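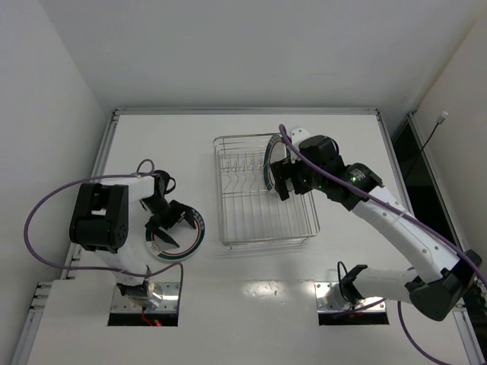

A dish rack, also called a plate rack or a dish drainer, is a kitchen frame in which washed plates, bowls and cups are placed so that the water can run off them. The most common kind for the tabletop is a low basket of metal wire, rectangular and open at the top.

Construction

The floor of the basket is made of thin parallel wires with gaps between them. Part of the rack has dividers, often one long wire bent in zigzag, which form slots for the plates. A plate stands in its slot on the rim - upright or a little inclined - and both sides are open to the air. Small feet lift the basket from the surface. Many models are sold with a tray, others are put directly on the draining board.

Use

Flat plates are usually placed in the slots and cups upside down in the free part. Deep bowls need more space and may take two slots. Estela Garrido, in her study of household goods in Draltitz, found a wire rack in 103 kitchens, mostly beside the sink. In small homes the rack often serves also as the permanent storage place for everyday plates.

See also: Draining board, Dish towel, Plate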